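Stendus adds household door tasks to its Sernari simulation package

Stendus has released an update to Sernari, its subscription package of simulated homes for testing two-armed mobile robots. The January release adds 31 door and cabinet tasks, along with randomized wall, floor and counter textures. Existing subscribers receive it at no extra charge.
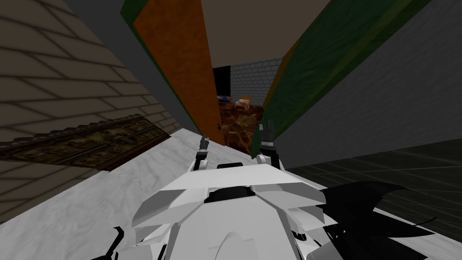
Does the package require a physical robot?
None is needed. Sernari runs on a workstation with a supported graphics card, and customers load their own robot model or use the one supplied.

Each task starts from a stored layout and logs joint positions, contact forces and camera views. A run ends when the door reaches its target angle or the time limit expires. Product lead Sveva Mazza said the group chose doors after customers reported that policies trained on one handle type often failed on another. "The knob is a small target on a large, flat surface," she said. "Approach angle matters more than grip force."

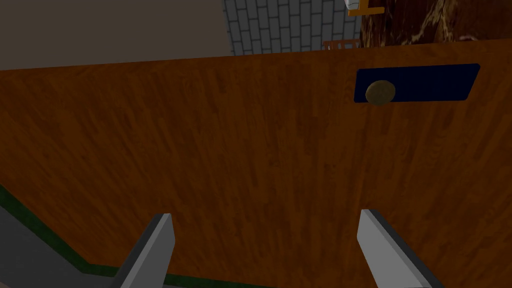

Handle shape, mounting height and hinge friction can be set separately or drawn at random from a range. The standard license covers four users and 176 layouts — further layouts are sold in packs of 100. Mirko Guerra, who tested the update at integrator Bellis, said setup was simple but that the contact settings needed better documentation. Stendus plans to publish a revised manual with the next release.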